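Lesezeit: 5 Min.
Zuletzt aktualisiert: 6. Mai 2023

Störungsprotokoll Kreiselpumpe P-111, Gleitringdichtung, wiederkehrende Leckage

Status: geschlossen, Beobachtung läuft
Anlage: Udero, Linie 3, Umlauf Waschlauge
Bearbeiter: Darren Goodall, Instandhaltung Rohrleitung/Pumpen
Dichtung: Luretti, einfach wirkend, Patronenbauform, SiC gegen Kohle
Sperrsystem: keines, Spülung nach Plan 11 vom Druckstutzen

Meldung

Schicht meldet Tropfleckage an der Wellendichtung P-111. Pumpe läuft, Förderstrom unauffällig. Leckage nimmt bei Stillstand ab und kommt nach dem Anfahren wieder. Auffangwanne muss je Schicht einmal geleert werden. Dritte Meldung zu dieser Pumpe seit dem Tausch der Patrone im März.

Vorgeschichte

Beim ersten Ausfall war der O-Ring auf der Wellenhülse gequollen. Werkstoff laut Stückliste EPDM, eingebaut war NBR aus einem alten Reparatursatz. Ersetzt, Satz entsorgt. Beim zweiten Ausfall zeigte der Kohlering Ausbrüche an der Außenkante. Ursache damals nicht festgestellt, Patrone komplett getauscht und Pumpe wieder übergeben. Eine Messung der Kupplung ist im Auftrag nicht dokumentiert.

Erste Prüfung im eingebauten Zustand

Schrauben der Dichtungsbrille mit Drehmomentschlüssel nachgeprüft, alle auf Sollwert. Distanzbleche waren ausgeschwenkt und gesichert, Mitnehmerring fest auf der Welle. Brille trocken gewischt und Pumpe laufen lassen: Flüssigkeit tritt an der Welle aus, die Flachdichtung zwischen Brille und Gehäuse ist dicht. Sekundärleckage über das Gehäuse damit ausgeschlossen.

Spülleitung handwarm, deutlich kälter als der Druckstutzen. Das passt nicht zu einer Leitung mit Durchfluss. Pumpe abgestellt, freigeschaltet, entleert.

Befund Spülleitung

Leitung am Druckstutzen und an der Brille gelöst. Blende ausgebaut, Bohrung 3 mm. Bohrung zu etwa zwei Dritteln mit hartem, weißem Belag zugesetzt, vermutlich Karbonat aus der Lauge. In der Leitung selbst nur wenig Belag. Blende in Zitronensäure gereinigt, Kante unter der Lupe in Ordnung, wieder eingebaut.

Befund Dichtung

Patrone gezogen und auf der Werkbank zerlegt.

- SiC-Gegenring: feine Wärmerisse radial, Laufspur breiter als die Kohlefläche
- Kohlering: Außenkante ausgebrochen, gleiches Bild wie beim zweiten Ausfall
- Federn: frei beweglich, kein Belag
- O-Ringe: EPDM, maßhaltig, kein Quellen
- Wellenhülse: leichte Reibspur unter dem dynamischen O-Ring

Die Wärmerisse sprechen für Mangelschmierung, was mit der zugesetzten Blende zusammenpasst. Die verbreiterte Laufspur erklärt sie nicht. Eine Laufspur, die breiter ist als die Gegenfläche, deutet auf radialen Versatz oder Wellenschlag hin.

Messung Welle und Ausrichtung

Messuhr am Gehäuse, Welle von Hand gedreht. Rundlauf an der Hülse 0,03 mm, zulässig 0,05 mm. Axialspiel unauffällig. Planlauf der Stopfbuchsfläche ebenfalls im Rahmen. Lagerträger also nicht die Ursache.

Kupplung mit Lasergerät gemessen. Parallelversatz vertikal 0,31 mm, Motor zu tief. Winkelversatz 0,07 mm auf 100 mm. Beides außerhalb der Vorgabe. Unter dem hinteren rechten Motorfuß fehlt ein Passblech, Weichfuß 0,18 mm. Das Blech lag nicht auf dem Grundrahmen und wurde auch nicht gefunden.

Rohrspannung geprüft: Flanschschrauben saugseitig gelöst, Uhr an der Kupplung beobachtet. Zeiger bewegt sich um 0,12 mm. Die Saugleitung zieht den Stutzen nach oben. Federhänger hinter dem ersten Bogen stand noch auf Transportsicherung, Bolzen gezogen, Last eingestellt. Danach Wiederholung der Messung, Restbewegung 0,02 mm.

Rückfrage Lieferant

Stasa (Ersatzteilhandel) bestätigt Lieferzeit von 7 Arbeitstagen für eine neue Patrone gleicher Ausführung. Angebot für Ausführung SiC gegen SiC liegt bei, nicht bestellt. Bei Schmiermangel ist die harte Paarung die schlechtere Wahl, und Feststoffe sind im Medium laut Labor nicht in nennenswerter Menge vorhanden. Aus dem Lager Birkett konnte eine Patrone mit passender Teilenummer übernommen werden. O-Ring-Werkstoff vor Einbau anhand der Verpackung und Farbmarkierung geprüft, EPDM.
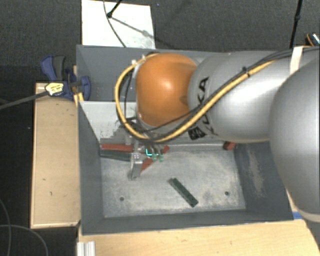

Einbau

1. Wellenhülse und Stopfbuchsraum gereinigt, Grat an der Passfedernut entfernt.
2. Patrone mit Silikonfett montiert. Kein Mineralöl an EPDM.
3. Brille über Kreuz in drei Stufen angezogen.
4. Motor ausgerichtet, neue Passbleche aus Edelstahl, höchstens drei je Fuß. Endwert Parallelversatz 0,04 mm, Winkelversatz 0,02 mm auf 100 mm.
5. Mitnehmerring erst nach dem Ausrichten festgesetzt, danach Distanzbleche ausgeschwenkt.
6. Spülleitung angeschlossen, Gehäuse gefüllt, am höchsten Punkt entlüftet.

Punkt 5 wurde beim letzten Tausch laut Auftragszettel in umgekehrter Reihenfolge ausgeführt. Ob das zum Schaden beigetragen hat, lässt sich nicht mehr klären.

Probelauf

Pumpe angefahren, nach 7 Minuten leichte Feuchte an der Brille, danach trocken. Temperatur der Spülleitung gleicht sich dem Druckstutzen an. Schwinggeschwindigkeit am antriebsseitigen Lager 1,9 mm/s, vor der Reparatur 4,6 mm/s. Lagertemperatur stabil. Übergabe an die Schicht mit Eintrag im Schichtbuch.

Offene Punkte

- Blende in den Wartungsplan aufnehmen, Sichtprüfung alle 3 Monate
- Thermometer an der Spülleitung nachrüsten, Anzeige örtlich genügt
- Restliche NBR-Sätze im Lager aussortieren, Fach neu beschriften
- Federhänger an den Nachbarpumpen auf Transportsicherung prüfen
- Ausrichtprotokoll künftig als Pflichtanlage zum Auftrag

Nachtrag

Kontrolle nach 100 Betriebsstunden: Wanne trocken, Schwingwert unverändert. Spülleitung auf Temperatur. Am benachbarten Federhänger war der Bolzen ebenfalls noch gesteckt, gezogen und Last eingestellt. Ticket geschlossen, Wiedervorlage mit der ersten Blendenprüfung. D. Goodall

3 Kommentare · 7-mal geteilt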